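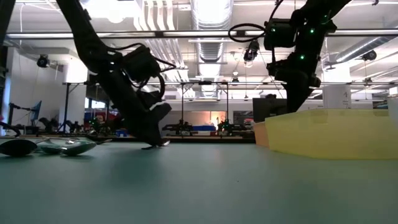
Glenys said the spring seed swap ought to move to the big hall, as last year's queue went right out of the door, and everyone was delighted to agree. Hall booked for March.

Minutes, Stelmakh Allotment Society, December 23, 2020
2 min read

Seeds: Hanna Bilyk has 100 packets sorted already — a superb effort! Beans and squash still wanted.

Plots: 12 new plots are pegged out by the lower gate. Gwilym Lewis will write to the waiting list.

Money: £652 in the account. Agreed to spend £60 on labels and envelopes.

Compost: Bohdana Hnatiuk's leaf heap is coming on beautifully and she'd love more leaves — no walnut, please.

Any other business: Hryhorii Hrytsenko to look at the lower tap. Warm thanks to Glenys for the lovely newsletter.

Contact the society | © Stelmakh Allotment Society | Back to top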